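4.2 Safeguards for recorded appliance tasks

The rules in this section apply to any session in which an arm works at a household appliance that has its own door, latch or drive. They were drafted for the Umden trials and later taken over, with small changes, by the group at Skosteck. Laundry is used throughout as the reference task, as it combines a hinged door, a deep cavity, soft material and a container at floor level. A front-loading washer with the door open and a basket of clothing on the floor before it is the standard layout (Figure 3). 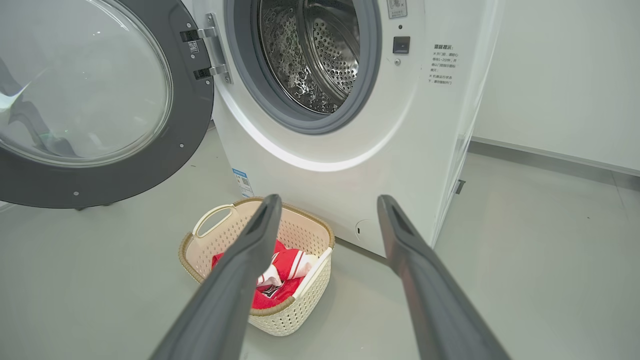 Figure 3. Wrist view of the reference layout: gripper fingers, basket with red clothing, open door and drum.

The first rule concerns the state of the appliance. The operator must confirm that the machine cannot start a cycle while any part of the gripper is inside the plane of the gasket. Disconnecting the supply is the preferred method. Where the supply must stay on, for instance because the task includes pressing a control, a second person holds the stop switch and has no other duty. Cautions printed on the appliance by its maker remain in force for the robot as well as for the staff. If the printed text is in a language the operator does not read, a translation is kept with the task sheet.

The second rule concerns the door. An open door reduces the space available to the forearm on the hinge side, and its glass is a poor target for depth sensing. Planned paths must therefore treat the door as a solid disk with a margin of 34 mm on both faces, whatever the sensor reports. The arm may not rest on the door or push it past its natural stop. Hinge load was the most common source of damage in the Plurkero records, where 9 of 94 reported faults were traced to it.

The third rule concerns the container. Its position is not fixed by tape or by a jig, as this would remove the variation that the recordings are meant to capture. It must, however, stand entirely on the floor and be light enough to slide if struck. Baskets with open lattice sides are allowed, provided that the fingertips cannot lock in the holes. Bergmann (Birthe Bergmann, internal note) proposed a simple check, which we adopt: the closed gripper is pressed against the side of the basket at low force and withdrawn, and the basket is rejected if it follows.

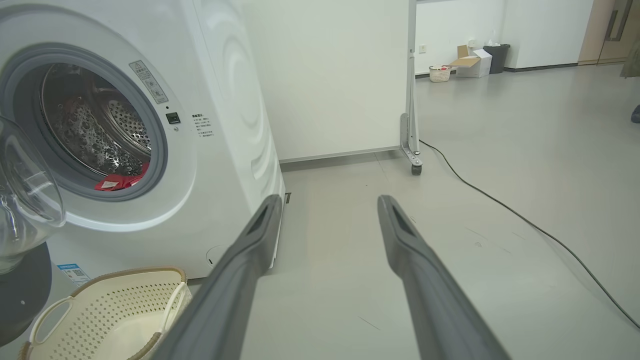
The fourth rule concerns the floor and the area behind the appliance. Cables are permitted in the room but may not cross the space between the robot base and its farthest planned position. Wheeled stands must be braked before the arm is powered. Items that are not part of the task, such as boxes or bins, may stay along the walls. They are listed on the task sheet when they can appear in the camera view, and they are not moved between the first and last episode of a block. Persons in the room stay outside the reach of the arm plus a margin of 900 mm. Their presence in a recording is not a fault in itself, but the episode is flagged so that it can be reviewed for privacy before release.

The fifth rule concerns stopping. A stop is called when fabric is caught between the gasket and the drum, when a finger touches the rim of the opening with more than the set force, or when the operator loses sight of both fingertips. After a stop the arm is backed out by hand guiding. It is not driven out under the task policy, even if the policy appears to be recovering. The episode is kept and labeled as stopped. Earlier practice at Egilsson was to delete such episodes, which made it difficult to compare stop rates between sites.

Compliance is recorded on a single sheet per block, signed by the operator before the first episode. The sheet does not replace a risk assessment of the robot cell. Changes to gripper, appliance model or basket type require a new sheet, while a change of garments does not.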